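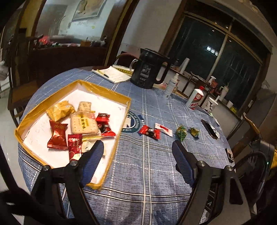

Palada snack table – read me first

Hi all, Marina Karras here. I've ended up looking after the snack notes for the Palada set, so I'm writing down how I've been doing it before I forget.

What's in it

200 photos and a plain text list with 43 entries, one for each kind of treat. Crackers, foil-wrapped pastries, lollies in twisted wrappers, chocolates, little savoury packets, that sort of thing. If it was on the table and you could eat it, I've tried to write it up.

How I name things

I go by the wrapper colour first and then what it is, so "red and black chocolate" or "green foil lolly". Some of the labels are in Chinese and my reading is pretty hopeless, so Renji Kuroda is slowly adding the proper names in the second column (thank you Renji!!). Please don't guess at flavours. I did that with 2 of them and had to go back and fix every line.

Where things sit

The upturned box lid is the tray. Anything inside its walls gets "tray", and anything on the blue plaid cloth gets "table". If it's leaning on the edge I write "tray" and move on with my life.

Kettle, cups, spray bottle, notebook and pen all go under "other". So do phones. The bottle of liquor is "other" too, even though Filippos reckons it's a snack.

Still to do

– empty wrappers. I've been using "wrapper" for the ones I'm sure about and "unsure" for the rest, and there are a lot of unsures
– the yellow-green foil lollies and the plain green ones got muddled in the early entries
– Matilde wants grey spelt with an e all the way through, fair enough

Last tidied 20/06/2018. If you change a name, change it in the list as well and pop your initials beside it.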